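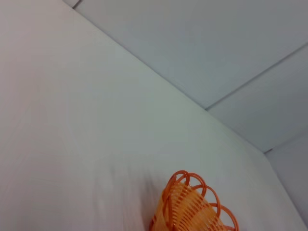 Fodik has approved funding for six additional robot workstations at its Endano site, with purchasing to begin in April. Each station will follow the layout now in use, including the plain off-white work surface on which items such as an orange plastic basket are placed for handling trials. Bids from Sudo and Yensuk are under review.

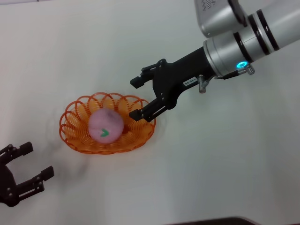 The budget also covers spare grippers and 42 hours of operator training. Obaidul Siddiqui, head of equipment planning, said maintenance costs would be reported separately – a change from the previous plan.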